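January, bench notes, grind retention and static

Picking up from Trinh's entry. The question is still how much of a dose stays behind in the chute and whether a drop of water on the beans before grinding changes it. Setting held at 13 clicks from burr contact. Beans are the Skorndale medium roast, all from one bag, opened this morning and kept closed between runs.

Retention is taken as mass in minus mass out, no tapping on the body. First dry series: spread was wider than I would like, and the last run came out heavier than it went in, so old grounds were being pushed through. Discarded the whole series. Purged with 96 g before restarting. 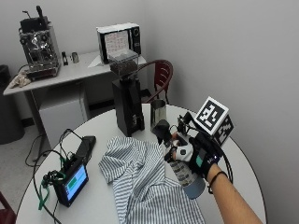
Second dry series was steadier. Mean retention 0.8 g per dose, with chaff clinging to the outlet each time. With one spray of water the mean dropped to 0.3 g and the chaff mostly came out with the dose. Two sprays gave no further change and left some clumping, so stay with one.

Giang asked about humidity. Not controlled. The room meter read 41% at 9:40 and 38% after lunch, which may account for part of the drift in the later dry runs.

To do: repeat with the Brirnance dark roast (oilier, expect more to stick). Nghĩa has the 0.01 g scale, mine rounds to 0.1 and that is too coarse for the wet runs. Bag is at 544 g, enough for 3 more series. Brush out the chute before starting.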